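Posted 13/07/2023 by the Pinora project group

3.2 Collecting demonstrations by hand

We tried remote control first. Operator in one room, arm in another, two joysticks, a delay you could feel. It worked for pushing and for stacking blocks. It did not work for fruit. People squeezed too hard, or let go early, and after an hour they were tired and the data showed it. So for the Kukeo set we dropped the joysticks and gave people the grippers themselves -- same jaws as on the arm, a handle where the wrist would be, camera on top.

Demonstrations were recorded in homes, on whatever table was there. We did not ask anyone to tidy up or change the lighting. Instructions fit on one card: move the fruit to the plate, use both hands if you like, put it down before you let go. Training time was 17 minutes per person, including the calibration wave at the start.

In total 2,653 episodes were recorded, of which 2,000 went into training. The rest were held back or thrown out, mostly for lost tracking when the gripper was turned quickly toward a blank wall. A few had the jaws closed on nothing, start to finish. We kept 100 of the held-back episodes as a fixed test set and never touched it again.

Two-handed episodes (Figure 4) are harder to use than we expected. The two grippers have to share one coordinate frame and small clock errors matter a lot. With the Matoušek alignment step the paths line up well enough to train on; without it the hands drift apart over a long recording. 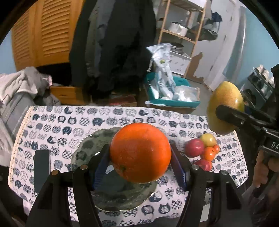

Figure 4. Fruit task, two hand-held grippers. Orange in the near gripper over the glass plate, mango in the second.

Jaw width turned out to be the most useful signal after the camera view. Round fruit gives a clean plateau in the width curve, so contact is easy to find. Soft fruit doesnt, the curve keeps sagging. We smooth it and take the first flat stretch, crude but fine for now. Force is not measured at all. A version with pressure sensing is planned for the Delto arm in September, same protocol otherwise.

Comments (3)

gripfan: Did you filter by operator? Our worst episodes all came from the same two people.

m_r: No force data and you still get soft fruit?? Would like to see the failure cases, not only the curves.

tablelab: Typo in 3.1, "calibraton". Nice section otherwise -- is the alignment code out yet?

Contact the project group | Copyright 2023 Pinora | Back to top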